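Household Task Readiness Checklist: Bedroom Textiles
Site: Rowbotham test apartment, Kondville
Inspection date: Friday, April 3, 2026
Inspector: Remigiusz Szczepańska
Reviewed by: Dariusz Krajewska
System under review: Tanen two-finger gripper, parallel jaw, software as released in March

Scope

The checklist covers picking up, moving, folding and putting away soft goods in a bedroom. Washing, ironing and anything that requires climbing are handled under the Erklow procedure and are not repeated on this sheet. Ratings are Pass, Pass with comment, Fail, or Not assessed. A Pass means the item may be run with one adult in the room and a hand on the stop button. It does not mean the item may be run unattended. No item on this sheet is cleared for unattended work.

Section A. Before power-on

A1. Floor clear of cords, shoes and loose fabric along the travel path.
Rating: Pass
A2. Stop button reachable from the doorway and from the far side of the bed.
Rating: Pass with comment
Comment: Reachable from both, but the far side needs a long lean. Move the button to the nightstand before the next run.
A3. Pads seated, fasteners tight, no lint packed in the ribs.
Rating: Pass with comment
Comment: Lint found and brushed out. The schedule calls for cleaning every 200 cycles. For fleece and similar fabrics this is too long.
A4. Grip force limit set to the textile value.
Rating: Pass
A5. People and pets out of reach of the arm.
Rating: Pass

Section B. Single items

B1. Pick up a pillowcase from a flat surface.
Rating: Pass
B2. Pick up a cushion without crushing or tearing the trim.
Rating: Pass with comment
Comment: Grasp at the body of the cushion only. When the fingers close on trim the stitching takes the full weight.
B3. Pick up a padded jacket and place it on a chair.
Rating: Pass with comment
Comment: 18 attempts, 14 completed. Three of the misses were drops during transfer and one was a failed first grasp. Padding compresses after the fingers close, so the force reading falls and the controller does not squeeze again. Requested a second force check before lift.
B4. Put a padded jacket on a hanger.
Rating: Fail
Comment: The task needs a second hand or a fixed hook. Do not retest until one of these is available.
B5. Close a zipper or buckle.
Rating: Not assessed

Section C. Layered items

C1. Separate the top item from the bedding under it.
Rating: Fail
Comment: The most common fault of the day. The fingers close on the jacket and on a fold of blanket together, and both come up. The software reports a good grasp, as it checks only that something is held. A person feels the extra layer at once and lets go of it.
C2. Detect the boundary between two fabrics.
Rating: Pass with comment 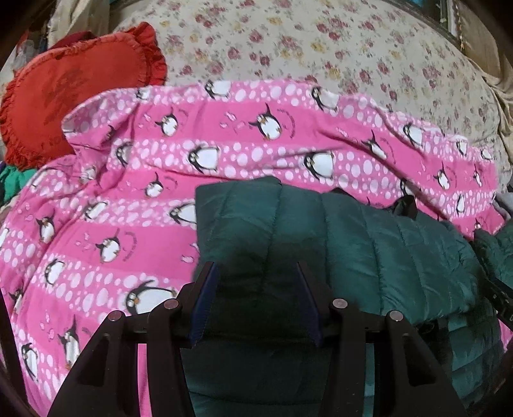 Comment: Color contrast does most of the work. Dark green quilting over a bright pink blanket is an easy case, and a result on that pair should not be carried over to a white sheet on a white mattress cover. Prints are a separate matter. The March software split the penguin blanket into several small objects and planned a grasp for a single penguin. The release notes list this as corrected, and it did not recur. Keep the blanket in the test set.
C3. Handle loose straps.
Rating: Fail
Comment: Straps are left out of the object outline. They trail during the lift and can catch on furniture. Secure them by hand before the run.

Section D. Making the bed

D1. Pull a rumpled blanket flat.
Rating: Fail
Comment: One gripper pulls one corner and the rest follows at an angle. Creases move to the opposite side and stay there.
D2. Fold a blanket in half, twice.
Rating: Fail
Comment: First fold acceptable. Second fold slipped at the thick edge.
D3. Return cushions to the head of the bed.
Rating: Pass

Corrective actions

1. Move stop button to nightstand. Owner: Szczepańska.
2. Shorten pad cleaning interval for fleece.
3. Add second force check before lift (B3).
4. Add layer check to grasp confirmation (C1). Sections C and D are to be rerun in full after this change.

Reviewer comment (Krajewska)

Ratings accepted. I would lower B2 to Fail for any cushion with a ruffle until grasp points can be restricted in software. Clearing a bed one piece at a time is close to usable with a person present. Making a bed is still a job for people, and 2 grippers should be budgeted before D1 and D2 are scheduled again.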